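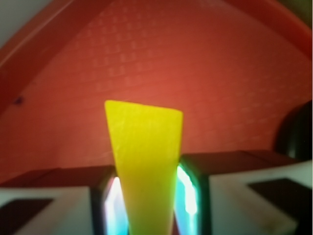
I handed out how-to-vote cards at the Jandale by-election in May, and a few people have asked me since what it was like. I said I'd write it up, so this is for them.

I'm not a party member. I've voted for three different parties over the years and I was only there for Shewit Adugna, who ran as an independent. Shewit and I worked together at the Flitley library for a long time. When the sitting member resigned she rang me one Friday night and asked if I could do a shift, and I said yes before I'd checked what a shift was. It was 7.30 in the morning until two.

The booth was the primary school on the Flitley side of the creek. When I arrived the other two campaigns already had their bunting along the good stretch of fence near the gate. We got the bit beside the bike racks. Wondimu Tufa was our booth captain. He had done four state elections and a lot of council ones, and he gave me a very short briefing. Stay outside the line, don't argue, if somebody says they've already decided then say thanks and leave it. He also told me to bring the cards home if any were left, as we'd paid for the printing by the box.

The first hour was mostly older people and tradies on their way to a Saturday job. Most of them took a card from everyone, without looking, and walked in. I had imagined that voters would want to talk. A few did. One man wanted to know what Shewit thought about the highway, and I knew that one: she wanted the bypass money spent on the existing road first. A woman asked about the hospital car park and I had to send her to Wondimu.

The bypass was really the whole campaign. The government candidate, Fuad Gebremichael, was for it and had been on council when the route was chosen. The opposition candidate was for it as well but wanted it further west. Shewit was the only one saying the old road would do if somebody fixed the two bad intersections. I agree with her, although I also live near the eastern route, so take that for what it's worth.

Gebremichael came by mid-morning. I'd expected not to like him. He shook hands with all of us, including the volunteers for the other side, asked whether we'd had anything to eat and stood in the sun for an hour talking to parents. He knew a lot of them by name. I still think he's wrong about the road, but I can see why he gets elected to things.

It got slow after eleven. I talked for a while with Nuria Berhe, who was handing out for the opposition. She has been a member since she was at uni and her branch is down to 12 people who turn up. She said preselection was decided by head office this time and the branch found out by email. She was still there at seven in the morning putting up signs. I asked her why and she said somebody had to do it, and then went off to help a man who couldn't find the accessible entrance.

The sausage sizzle sold out by half past twelve, earlier than the P&C wanted. I had one with onion. There was also a cake stall, and I bought a lemon slice and then another lemon slice.

I went back at six to scrutineer, which I'd also agreed to without knowing much about it. You stand behind the staff and watch them unfold and sort the ballots, and you're not allowed to touch anything. I found it the best part of the day. The papers come out in a great heap and slowly turn into piles, and you can see how people thought. Plenty ignored every card and numbered the boxes in an order that made sense only to them. There were about 70 informals at our booth, a lot of them just a single tick. A couple had written quite long messages about the bypass.

Shewit came third. At our booth she was second, five votes ahead of the opposition, and Wondimu was very pleased about that. Her preferences split more evenly than anyone had guessed and Gebremichael got up by a bit over two per cent. She rang him that night and then took everyone to the Tesfamariam for dinner, where they had put two long tables together out the back.

I've been asked whether I'd do it again. Probably, if it was Shewit. I'd wear different shoes and bring a folding chair, and I'd read the hospital policy first. I still have most of a box of cards in the hall cupboard, and Wondimu hasn't said where he wants them.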